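Filed under: Textbooks > Workshop Planning > Chapter 10

10. What Will It Really Cost?

Welcome back! Before you fall in love with an arm in a catalogue - and we all do - sit down with a pencil and list everything the job needs.

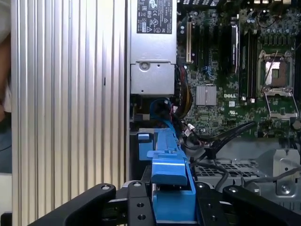 At Clurkcombe the gripper alone came to £2390, and the fingers, spares and training were still to buy.

Comments (2)

Our Ostell quote left out delivery too.

Is the Ellis budget sheet on page 51?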